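Bib Pickup and Other Endurance Events: A Morning at the Gakolness 10K Expo

The race was sold as flat, and the expo as fun. I went a day early to check the second claim.

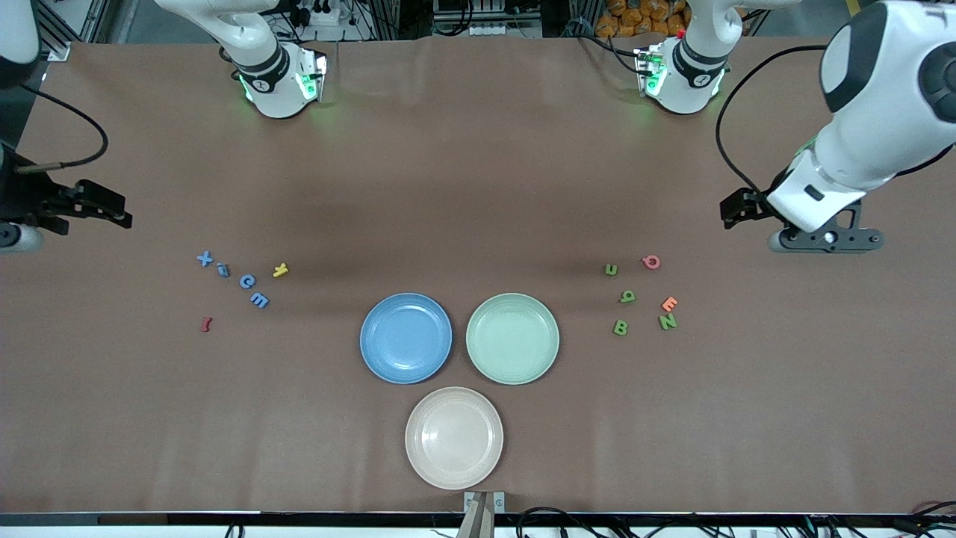 Getting in

The expo fills the old ice rink behind Briletti Park, with one door in and 2162 registered runners who all had the same idea at nine in the morning. I was bib 554. The line for numbers 500 to 999 moved at a pace I hope to match in the final mile.

Soledad Carretero, the race director, walked up and down with a bullhorn, thanking us for our patience before we'd shown any.

The booths

Aduvlow was selling a gel in a flavor called "Orchard." I tried it. I have been to orchards. Two booths over, Dušan Obradović filmed my stride on a treadmill and told me that my left foot "has its own plans." He had shoes for that. They cost more than my flight.

The course talk

Iñaki Barrios won the masters division in 2:04 a kilometer slower than he used to, he told us, and still had four fans, all related to him. He went through the route turn by turn. The flat course has a hill at mile five. Iñaki called it "a rise." People wrote that down.

Parking is free until noon. I left at 12:20 with a T-shirt one size too small and a ticket under my wiper.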